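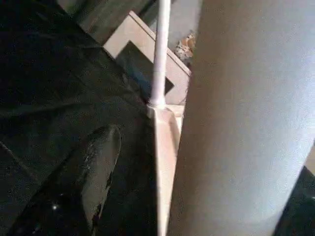 View from the wrist, with the gripper finger close on the right and the white rod and its bracket in the middle.

Wrist camera and gripper upkeep, Trasolero cell

Sunita Pathak and Naveen Singhal look after the arm in the Trasolero cell. This page covers the March service, when the finger pads were changed and the wrist view was set again. The arm had done over 1000 cycles on the old pads.

Notes on the view

The finger should take up nearly all of the right half of the picture, top to bottom. Its left edge runs as a soft, almost straight diagonal. If that edge moves after a service, check the camera mount before touching the software.

The rod comes down from the top and ends in a small collar at the bracket. We use the collar for focus -- it is easier to judge than the dark cloth-like surface to the left.

Service routine

Wipe the fingers with a dry cloth every 200 cycles. Check the 4 mount screws at the same time, and tighten them by hand only. Let the arm warm up for 15 minutes before saving a new reference view.

Spare pads are in the Prantl drawer. Send changes to this page to Aranka Dudás.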